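Lenbridge Residents' Help Desk – Parking and Permits

**Permit renewal refused after a change of vehicle**

Posted 26 December 2021

I hold residential permit 2349 for the Agudelo Street zone. I replaced my car in June and notified the permit office by letter. My renewal has now been refused on the grounds that the plate does not match the record. Am I required to apply as a new resident, and may I park in the zone in the meantime?

**Answer 1** (accepted)

A new application is not required. A change of vehicle is recorded on Form 1476, which must be submitted with a copy of the current registration. Letters are acknowledged but do not amend the record. Once the form has been accepted, the refused renewal may be resubmitted under the same permit number – the fee is not charged again.

Until the record is amended, the permit does not cover the new vehicle. Day passes are sold at the Gudier Road counter, and a household may hold up to 3 at one time.

**Answer 2**

I had the same problem in the Brarellow zone. Just call them.

**Answer 3**

Please note that the telephone line cannot amend a plate. It can confirm whether a form has been received, provided the caller has the permit number ready. Residents who received a citation between the change of vehicle and the refusal may request a review in writing, enclosing a copy of the original letter.

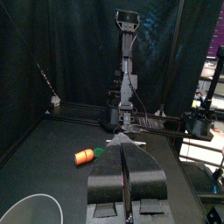
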